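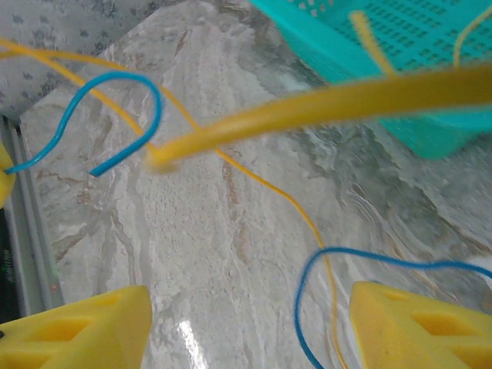 洗衣机里那股霉味到底从哪儿来的?
大部分是门封胶圈那道褶里来的,其次是洗涤剂盒后面那个槽,再其次才是排水过滤器。滚筒本身反而最干净。

上面这句是我折腾了两个周末换来的,先写在前头,赶时间的看完可以走了。

今天五点还要去接孩子,写到哪算哪。

事情是这样。搬来Flevholm这边以后用的是房东留下的滚筒机,牌子Olteanu,型号贴纸磨没了。前半年没事。入冬以后毛巾开始有味道,刚拿出来闻不到,挂一晚上,第二天擦脸,一股抹布味。我以为是毛巾旧了,换了新的。两周,一样。

然后就是瞎买。Flidell的槽清洁粉,一袋43块,倒进去跑最高温,跑完确实香,香了三天。又买一袋,又三天。第三袋拆都没拆,现在还在水槽底下。

后来在楼下碰到Horacio Domínguez,他以前修过家电,我随口抱怨了一句。他问我胶圈翻开看过没有。没有。我连那个圈能翻开都不知道。

回家翻了。

不细说了,吃饭的别看这段。褶子最底下积着一圈灰黑色的泥,里面有头发,有一枚硬币,有一只找了很久的婴儿袜。袜子已经不能要了。那个味道一掀开就上来,跟毛巾上的一模一样。

我的做法,顺序是试出来的:

先拔电源,关水龙头。戴手套。
用旧布把褶子里的东西掏出来,一圈慢慢走,底部多掏几遍。别用尖的东西,胶圈划破了漏水,换一条不便宜。
小苏打加一点点水调成糊,抹进去,放半小时,旧牙刷刷,湿布擦掉,再拿干布擦一遍。
黑点子刷不掉的,用厨房纸沾稀释过的漂白水敷在上面,开窗,敷完用清水擦好几遍。漂白水千万别跟醋或者别的清洁剂一起用,会出有毒的气,我妈就差点这么干。
黑点最后淡了很多,没全掉。已经长进胶里的就那样了,不影响味道,我放弃了。

洗涤剂盒。按住中间那个小舌头往外抽,整个能拿下来。我之前一直以为它只能拉到一半。柔顺剂那格底下结了一层滑溜溜的东西,热水泡了一个钟头才软。盒子拿走以后,机器里那个空腔的顶上也要擦,手伸进去往上摸,摸到黏的就对了。

过滤器在右下角小门后面。放水之前垫毛巾,多垫,我垫了一条,不够,水流到走廊去了。里面有两颗扣子和一团纸巾。拧回去要拧紧,拧紧,我第一次没拧到底,洗第一缸的时候地上又一滩。

全部弄完,空筒跑了一次90度,什么都没放。第二天洗毛巾,挂一晚上,闻了,没味。又过一个星期再闻,还是没味。老公说他从来没闻到过味道,这个人的鼻子我不评价。

现在的习惯,写下来给自己看:
洗完门不关,留一条缝。家里有小小孩的要当心,别让他们钻。
盒子也拉出来一点晾着。
胶圈每次用干布抹一下,真的就十几秒,懒的时候会漏掉。
洗衣液减量。以前我都倒满一盖,其实包装上写的量少得多,倒多了冲不干净,全留在机器里变成那层滑的。
毛巾床单隔一阵用60度洗一次,老是30度快洗,油脂洗不掉。
洗好马上拿出来。闷过夜的那缸,重洗吧,别骗自己。
柔顺剂我停了。毛巾硬了一点,吸水倒是比从前好。

有人留言问Bridora那种挂在筒里的香味块有没有用。用过,盖味道的,霉还在,两个味道混一起更难闻。我那盒送人了,对不起那个人。

还有人问白醋。可以用,我没常用,听说用多了对橡胶不好,没查证,先放着。

四月打算弄烘干机的滤网,还有晾衣架底下那块墙,有点返潮。到时候有空再写,没空就算了。

哦对,那枚硬币洗干净了,还能花。

先这样,出门了。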